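From: Loubna Fahmy
To: Herkisthorpe Neighbors list
Date: Sunday, August 7, 2022
Subject: Re: Bus driver on the Valtimer route

Ilham Ait Ali wrote:
> Does anyone know the name of the driver on the 32 who
> walked Mr. Naciri to his door on Friday? My mother was on
> board and says the whole bus waited and not one person
> complained. I'd love to send a card.

Ilham, yes!! Her name is Clatau (that's her last name, everybody on the route calls her that) and I was on that bus too, two rows back. He had a grocery bag in each hand and his cane hooked over his arm, and she just set the brake, took both bags and went up the path with him. When she got back on, people clapped and she turned bright red.

She did the same sort of thing for my neighbor last December, in the snow, so I'm thrilled somebody wants to thank her. Send the card care of the depot, 574 Mill Road. They pass mail along to the drivers. I'm going to write one too, and if anybody else wants to sign mine it will be on my porch until Thursday evening, with a pen.
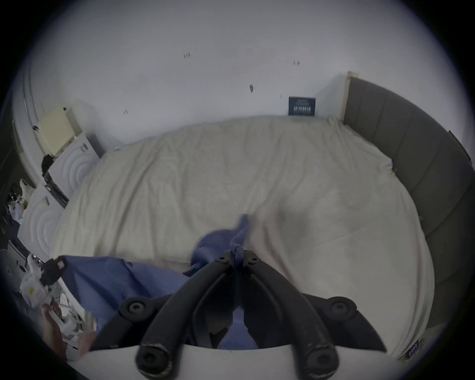 Blue cloth, by the bed

My mother-in-law wants to bake for her as well. Does anyone know if Clatau eats nuts?

Loubna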